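Notebook, Gretulard bench, 01/02/2023

Steamer task, wrist camera on. The set stands at 2,316 examples, and I want 200 more with the lid before we train again.

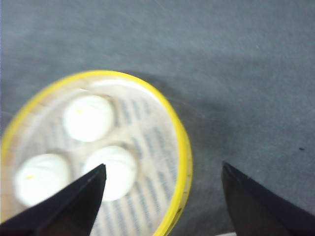
Three buns in the basket, fingers open.

The upper bun is too bright in the middle and I lose its folds. I must lower the exposure and write the new value in the Ko settings file. I deleted 12 examples for this reason.

For the plate I keep the same start pose as last week, fingers nearly together.
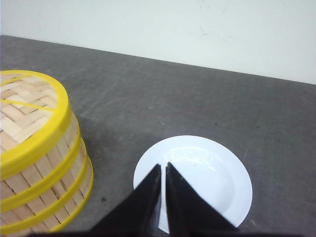
Lustico asks us to vary the start pose more, and I agree with them. The model learns the pose too quickly and then it does not look at the objects. Next session I will shift the arm before each example.

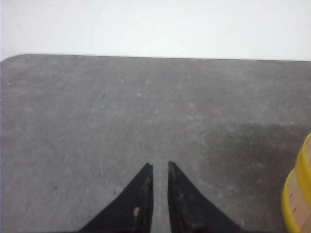
Fingers open over the table, yellow rims at the right edge.

Views like this one I label "search". Please do not mix them with "approach", the Flesteo script treats them differently.

Lid: I aim for the small yellow hub in the center, one finger on each side.
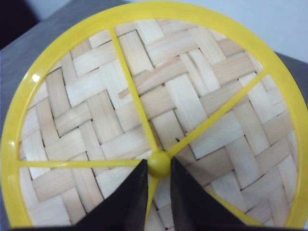 Yen-ting Mak

To do: check the labels of example 159, I think I pressed the key too late. Ask if the May deadline is still the same.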